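Stop Taking Away the Audio Inputs

I have been shooting documentaries and corporate video for long enough to have owned four or five cameras I loved and a couple I sold at a loss. The one I sold fastest had the best picture of the lot. It had one minijack for sound and nothing else.

The new Vornska body is going down the same road. The sensor is excellent. The low light is better than anything I have used at the price, and the color out of the box needs almost no work. Then you turn it around to look for the audio connections and find a single 3.5mm socket behind a rubber flap. The previous model had 2 XLR inputs built into the side. Now they live in an optional handle, which costs extra, makes the camera taller and has to come off every time it goes in the bag.

I understand the reasoning. Most buyers put the camera on a gimbal, and a gimbal doesn't want weight on one side. Renata Daza, who shoots weddings and has no reason to agree with me, says she has used an XLR cable on a paid job once. For her the smaller body is the better body. Fine. There are already plenty of small bodies.

What bothers me is that this was the model for the rest of us. If you work alone, sound is the thing that goes wrong. A soft shot can be covered with a cutaway. A buzzing interview can't be covered with anything. I did a shoot in August with Abelardo Herrera, a 40 minute sit-down with a man who wasn't going to do it twice, and the minijack crackled every time I touched the tripod handle. We had a backup recorder running. If we hadn't, the whole day would have been wasted.

People tell me to use the backup recorder all the time, then. I do, and so does everybody I know. But a separate recorder is another set of batteries, another card, another thing to start and stop, and another folder to match up at night when you would like to be asleep. The point of a proper video camera was that you didn't have to do this. We got rid of it when we stopped shooting on DSLRs, and I don't see why we should pay more to have it back.

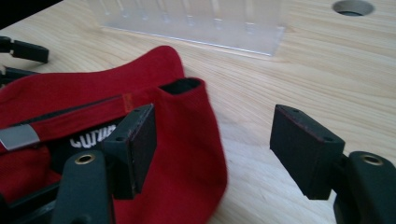
The handle itself isn't badly made. The dials are a decent size and you can get at them with gloves on. But it connects through the shoe, and the shoe has a little play in it. On my loaner I could make the level meters drop out by pushing the handle sideways with a thumb. Sena Addo tried a different one and couldn't get it to do that, so maybe mine was worn.

Plisik makes a box that screws underneath and does the same job with a locking cable. It's heavier and it blocks the battery door on some plates. I would still take it over the handle.

I would pay more for a version with the inputs back in the body. I would also accept it being 5 millimeters wider, or whatever it takes. Until somebody at Vornska decides to build that, I'm keeping the old one, and I've just ordered two more batteries for it.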